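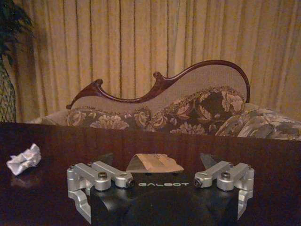 Moving to Cuvamville: Your Questions, Answered (Mostly)

April 2025
By Angharad Pritchard

Print this page | E-mail this page

Same questions keep landing in my inbox so I'm putting them in one place. Will add more when I get time. If yours isn't on here, write and ask.

Is it cheaper than Bosport?

Rent, yes. Groceries, no. Gas is a wash. We came over from Bosport and the rent went down by $600 a month for a place with a second bedroom and a yard. Then the first heating bill came. Budget for the heating bill.

Which side of town should I look at?

Depends on the commute. Wogan if you want to walk to things. Older houses, small lots, street parking, kids on bikes. Bramia if you want a driveway and quiet. Bramia is up the hill, so the view is great and the snow hangs on longer. The middle of Cuvamville proper is mostly apartments over shops. Fine if you sleep through delivery trucks.

I'd rent before buying. Give it one full winter.

How do I find a rental? Nothing shows up online.

Right, because half of them never get listed. Look at the board inside the Wogan grocery store, by the carts. Drive around and look for signs in windows. Call the number, don't text, a lot of the landlords are on landlines. Have your references ready in one file. Places go fast in July when leases turn over, and there's hardly anything the rest of the summer.

Ask before you sign:
- who pays for heat and water
- who shovels
- is the basement damp (go down and look, don't just ask)
- where do guests park

How much up front?

First month, last month, and a deposit. Ours wanted a $50 application fee per adult too. Some waive it if you ask nicely, some don't. Get a receipt for everything, including the cash stuff. Especially the cash stuff.

Do I need a car?

In Wogan you can get by without one. Bramia, no, you need it. There's a bus up the hill but it quits early in the evening and doesn't run on holidays. We're a one car household and it's OK, with some swearing.

What about street parking in winter?

Odd side, even side, switches overnight when there's a snow alert. They will tow. They towed me in our second week. Sign up for the town text alerts the day you get here. The tow lot takes cards now but you have to bring the registration, and mine was in the glove box of the car that had been towed. So keep a copy at home.

Trash and recycling?

Weekly for trash, every other week for recycling. Your pickup day is on the town map, by street. Bins out the night before, lids closed. If the lid is up they skip you. Cardboard has to be flattened and it has to be dry, so if it's raining just hold it over. Moving boxes: take them to the transfer station yourself, they won't take a big pile from the curb. Bring proof of address, a lease is fine.

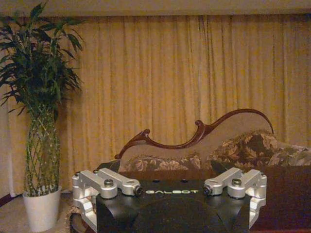

Old paint goes to the transfer station too but only on the drop-off days, check before you load the car. Latex you can dry out with cat litter and put in the regular trash with the lid off.

How do I set up electric, water, internet?

Electric: call two weeks ahead. You can do it online but the form hates apartment numbers. It put us down as the downstairs unit and it took until the second bill to get it sorted.
Water: if you rent, it's usually the landlord. If you bought, go in person to the town office with your closing papers.
Internet: 2 choices in Wogan, one in Bramia. Ask the people next door what they have and whether it drops in storms. Book the install early. If you work from home, book it really early.

How are the schools?

We've only dealt with the elementary. Good so far. Small classes, teachers who write back. To register you need birth certificate, shot records and two proofs of address, and they're strict about the second one. A phone bill didn't count. A bank statement did.

After-school care fills up in spring for the following year. Get on the list before you've even got the lease if they'll let you. We were number 4 on the waitlist and got in by Halloween, which I'm told is lucky.

Doctors? Dentist?

Start calling now. Seriously. Most offices aren't taking new adult patients and the ones that are have a long wait for the first visit. Pediatric is easier. Refill all your prescriptions before you leave your old place and bring the paper records, the fax thing is a nightmare. For dentist we still drive back to Bosport. Not proud of it.

Hire movers or do it yourself?

We did a truck and regretted it around the second flight of stairs. If you're going into one of the older Wogan houses, measure the stairs first. Also the turn at the top of the stairs. Our couch lived on the porch for a while and then it lived with somebody else.

If you hire, get the quote in writing and ask if the hill counts as extra. Some outfits charge for Bramia on top.

Is it friendly?

Yes but slow. People wave, then nothing for a month or two, then there's a zucchini on your step. Go to the library stuff, go to the summer suppers in July, say yes to things even when your tired. Once we got the kid into soccer we knew half the street.

What do you wish you'd brought?

A real snow shovel. Extension cords, since the old houses have one outlet per room if you're lucky. More lamps, same reason. Window fans. I gave ours away before the move thinking it'd be cooler here. It is cooler, just not upstairs.

What do you wish you'd left behind?

The couch.

Can I bring chickens / a big dog / a boat?

Chickens: yes with a permit, no roosters, and there's a setback from the neighbor's line so the small Wogan lots mostly don't work. Dogs need a town license, get it at the same counter as the water. Many rentals say no dogs and then say yes if they meet the dog. Boat: no idea. Ask the town office. Not on the street in winter, that much I know.

Do you regret it?

Ask me in February. No. We're staying. Lease is up in July and we've already said we want another year.

More to come on taxes and car registration as soon as I've done mine.

Print this page | E-mail this page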